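I spent the drive up to Ramalho telling everyone in the van that Sturivby would have to run the ball to win. We'd watched them throw it 30 times the week before and lose ugly, and I had a whole speech ready about patience and field position. Naturally they came out in an empty backfield on the first snap and I had to listen to the laughing for three hours.

But what a game! Femer hadn't given up a touchdown pass at home all year, mostly on the strength of two corners who press at the line and dare you to beat them deep. Sturivby didn't bother going deep. It was slants, hitches and that little swing route to the tight end (I counted on it being covered every single time, and it was open every single time). By the second quarter the linebackers were cheating outside, and that's when the draw play popped for 24 yards and the visitors' side went nuts.

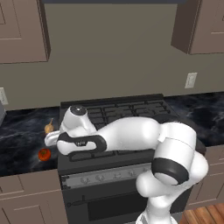 Ramalho Sports Desk

The second half was a different animal. Femer went to a five-man front and started getting home with the rush, and for a while it looked like the kind of game Sturivby always finds a way to lose. Two straight drives died at midfield. The punter was having the night of his life, which is never what you want to be saying about your team.

Then came the drive I'll be boring people with all winter. They took over at their own 10 and went 90 yards, almost all of it on the ground, so I'd like it noted that my speech in the van was only early. The line was leaning on people by then. You could see the Femer tackles with their hands on their hips between plays, and Sturivby kept hurrying back to the ball. Final score was 30-24, and the last Femer heave came down in a pile of bodies short of the goal line.

I still have worries. The kick coverage is scary, the left side of the line jumps early when it gets loud, and Zerus is up next with that enormous front seven and a quarterback who can run. I said in August that Zerus would win the league and I haven't seen much to change my mind. Still, I'm getting in the van again, and I'm bringing a thicker coat and keeping my predictions to myself until at least halftime.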